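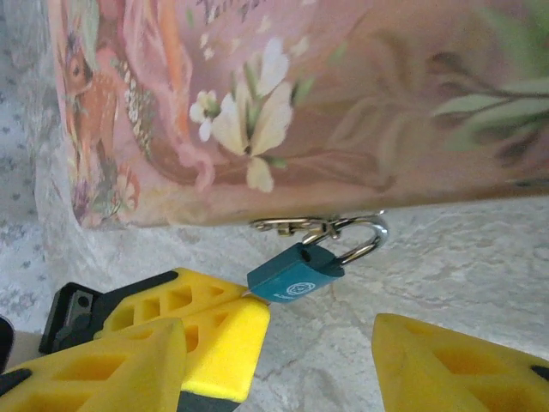 Sólveig Ragnarsson wrote in the comments on the previous revision that her approach policy stalled every time the target filled less of the view than the thing it was attached to, and that raising the confidence threshold made it worse. Her report led to the changes in this section. The threshold is the wrong setting for that fault. Use the target mask, as set out in 4.3.

4. Setting up the wrist view for small-target approach

This section applies to Besus control software with the Vinach perception module installed. It covers targets such as padlocks, clasps, latches and small handles. For targets that fill most of the wrist view, go to section 5.

4.1 Before you start

The arm must be homed and the gripper zeroed. The hand-eye calibration must be current. If the wrist camera has been removed or its bracket loosened, repeat section 3 first.

Caution: Keep hands out of the workspace while the approach planner is enabled. The planner does not check for people.

4.2 Load the profile

1. Open the Trumach console and select Profiles.
2. Choose small_target. Do not edit the default profile. Updates overwrite it.
3. Set the control rate to 20 Hz.
4. Set the approach speed limit to 10 mm/s.
5. Select Apply, then wait for the status line to read READY.

Note: If the status line stays at LOADING, the perception module is still holding the old profile. Stop the module, start it again and repeat step 5.

4.3 Draw the target mask

1. Jog the arm until the target and at least one fingertip are both in the wrist view.
2. Select Freeze. The live view stops updating. The arm holds position.
3. Draw the target mask around the part you want the fingers to reach. For a padlock on a box, mask the padlock body. Leave out the shackle and the clasp. Bright metal gives unstable depth values, and the planner averages depth over the whole mask.
4. Draw the parent mask around the object the target hangs from or is fixed to. In the view at the top of this section, the parent is the pink box and the target is the teal padlock below its edge.
5. Check that the finger mask covers every visible part of the fingers. The finger mask is generated from the gripper model, including the openings in the finger sides. Background seen through an opening must not be labeled as target.
6. Select Save masks, then Unfreeze.

Caution: Printed artwork on the parent can produce false edges. If the edge overlay follows a printed flower or figure, set parent_texture to ignore before saving.

4.4 Test the tracker

1. Select Track only. The planner stays off.
2. Jog the wrist slowly left and right, then up and down, keeping the target in view.
3. Read the overlap score in the console. It must stay at 97 or higher during the whole movement.
4. If the score drops when a finger passes in front of the target, increase occlusion_hold to 2 s.
5. If the score drops at any other time, redraw the target mask closer to the outline.

Note: A patterned or marbled work surface does not normally affect the score. Loose fabric can, if it moves. Secure it or move it out of view.

4.5 Enable the planner

1. Back the arm off to the start pose.
2. Select Plan. The proposed path is shown as a line ending at the center of the target mask.
3. Confirm that the path does not cross the parent mask. If it does, lower the start pose and plan again.
4. Select Run. Keep one hand on the stop button.
5. When the state changes to AT_TARGET, control passes to the grasp policy described in section 6.

Masks are stored per session. To keep them, export them to the Chisholm log server before closing the console. Exports made with the August build or earlier do not include parent_texture and must have it set again by hand after import.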